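The Landbridge ferry carried 70 crates and one inspector. Prormont had rejected the last two shipments, and the inspector had been told to find a reason to accept this one.

She opened the manifest at Jomel, after the second lock. Every line matched. The seals matched. The weight was over by two grams - within tolerance, but it had been exact in April.

She signed for the crates and kept the unclaimed property back.

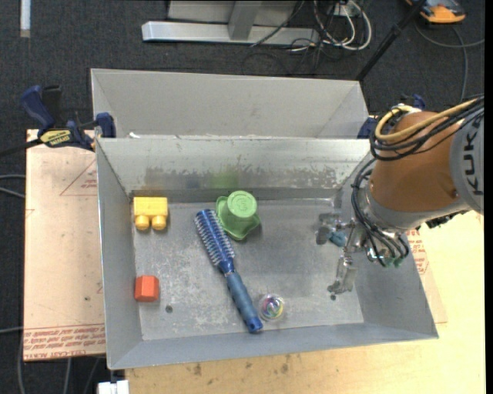 *Unclaimed property, Jomel: toy block, hairbrush, other items.*

The hairbrush was blue. She wrote that down first.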